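Recording a cord-sorting set on a two-arm cell
Posted by Stamatia Stefanou, Sunday, March 24, 2019

Cords are hard to learn from because they never lie the same way twice. These are the steps we follow when we record sorting runs for Leiva, our two-arm setup. The task is simple: pick cords off the table and put them in baskets.

Before you start

Home both arms and check that the wrist cameras are streaming. Open the recorder and enter your operator name and the task code. If the clocks on the two arms differ, restart the recorder and check again.

Laying out the table

1. Put the baskets along the back, within reach of both arms.
2. Drop the cords from hand height. Don't arrange them. Use more than one color, and let some start out in a basket.
3. Leave a few other things out as well. We use toy tools.
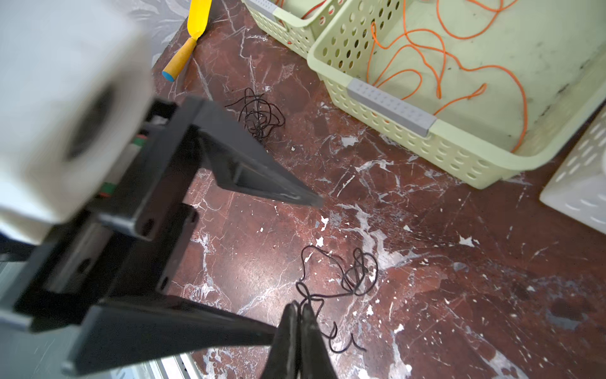
Approach slowly, with the fingers low over the surface. Thin cord slides away from a fast grip, and the policy will copy your speed. If you miss, open, back off a little and try again without stopping the recording. Missed grips are worth keeping – a set with no recoveries in it trains a policy that can't recover.

4. Use one arm at a time unless the cord is long enough to need both.
5. Release inside the basket. A cord hanging over the rim is allowed, but tag the run "partial".
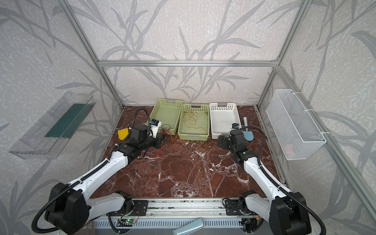
Between runs, move at least one basket and turn it a few degrees. Themis Fragkou skipped this for most of August, and the policy from that batch reached for fixed spots whatever the cameras showed it.

Checking the runs

Play each run back at double speed before you save it. Delete it only if a camera dropped out or an arm faulted. Our first set had 399 runs and we threw away 22. The current one stands at 1,049.

Save to the shared drive under the task code, then park the arms.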